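About us

August, by the team at Chuensuk Doughnuts

Hello, and thanks for clicking through! I never know how to write these pages, so I'll start where it started, which was with a fryer I bought second-hand and a kitchen far too small to put it in. I made doughnuts for a school fête, sold the lot before lunch, went home smelling of sugar and decided I wanted to do it again. My sister said she'd help for the summer. She's still here.

We moved into Unit 2 on Sorkberg Lane when the shoe repair place closed. It has a good big window and a terrible back door (if you're delivering, push and lift, then push again). The fryer came with us and has only been replaced once, by a larger one which we treat far better.

What we make

Every morning we fry 127 doughnuts, and on fair days a good deal more. The dough is a slow one. It goes in the fridge overnight and comes out at five, when the street is quiet and one of us is usually singing. I'm fussy about the glaze, I'll admit that freely. It should be thin enough to crack a little when you bite and thick enough that the sprinkles stay put!

Flavours change whenever I get bored, but there's always a chocolate one, always something fruity, and always something the children on the street have talked us into. Last winter that was liquorice. We sold four and ate the rest ourselves.

If you have an allergy, please ask before you order. We've a folder behind the counter with everything written down, and we'd much rather spend ten minutes looking through it with you than guess. We do use nuts in the kitchen, so we can't promise anything is free of them.

How it works at the counter

You pick by pointing, mostly. We tried name cards and people pointed anyway, so the cards are in a drawer now. Doughnuts sit in open kraft paper boxes inside white trays with clear lids, and when you've chosen, your box goes on a brown serving tray with handles and off you go to find a seat.
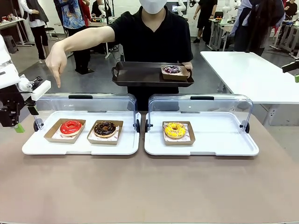

We don't mind how long you take over it, by the way. One regular walks up and down for ages every single visit and then has the same thing as last time, and I'd be a bit sad if that ever changed.

For bigger orders (birthdays, offices, the odd wedding) we do boxes of 40, and we need a couple of days' warning. We've done the Vukley street market three years running and the summer open day at Geltix, where it rained sideways and we still sold out by two. Tell us your colours and we'll do our best to match them, although a true navy blue has beaten me every time so far.

Come and say hello. We open at eight and close when the trays are empty, so earlier is better if you've got your heart set on something.

Chuensuk Doughnuts, Unit 2, Sorkberg Lane | Orders: ring the shop and ask for extension 2126 | © Chuensuk Doughnuts, all rights reserved | Back to top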